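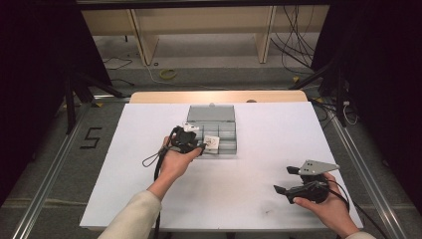

A gray compartment box with its lid open.

Plernbridge seed library tightens rules after the year of the mystery squash

29 April 2024

The Plernbridge seed library reopens this week with new labels, new limits and a firm request that members stop writing "squash, I think" on their envelopes.

The library, which lives in a cabinet next to the large-print Westerns, lets residents take home vegetable and flower seeds for free. In return they are supposed to bring back seeds from whatever they grow. Last October they did so with great energy. The trouble was working out what they had brought.

"We had beans marked 'beans' and we had beans marked 'peas,'" said Frauke Nolte, who runs the cabinet. "We had one envelope that only said 'Dad's.' We planted a few of those. They were marigolds."

The squash was the bigger problem. Squash plants cross with their neighbors very easily, and a seed saved from a nice zucchini may grow into something with the looks of a zucchini and the texture of a doorstop. Several gardeners on Fashola Street spent last summer watering vines that gave them pale green objects with a strong, bitter taste. Bitter squash can make people sick, so the library asked everyone to throw them out, and people did, mostly over the fence at the bottom of the community garden, where the vines are expected back in June.

Under the new rules, returned seeds have to carry the plant's name, the variety if known and the year it was picked. Squash, pumpkins and zucchini will no longer be accepted from home gardens at all. Tomatoes, beans, peas and lettuce are still welcome, being better behaved.

Each household may take 50 packets a season, down from 100. The old limit was put to the test by a member who took all 100 in a single visit, and who has told the library he is "getting to them."

Helmut Schmieder, who has grown the same pole bean for longer than the library has had a roof that works, is not pleased about the paperwork. He calls his bean the Fluser. It appears in no catalog, and he was told it would have to be filed as "bean, other."

"It isn't other," he said. "Everything else is other."

After a short exchange of emails, which both sides describe as polite, the Fluser has been given its own drawer.

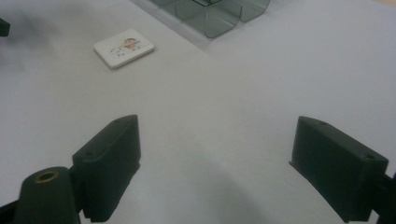
Can people from outside Plernbridge use the seed library?
Anyone with a Plernbridge or Plimthorpe library card can take seeds, and Plimthorpe residents can return theirs at their own branch.

The cabinet opened with 2 drawers and now holds more than 1000 packets, a good share of them kale. Nolte said members are free to take kale in any amount and that it will not count toward the limit.

Seeds can be picked up whenever the library is open. Blank envelopes and a pencil are on top of the cabinet. The pencil is on a string this year.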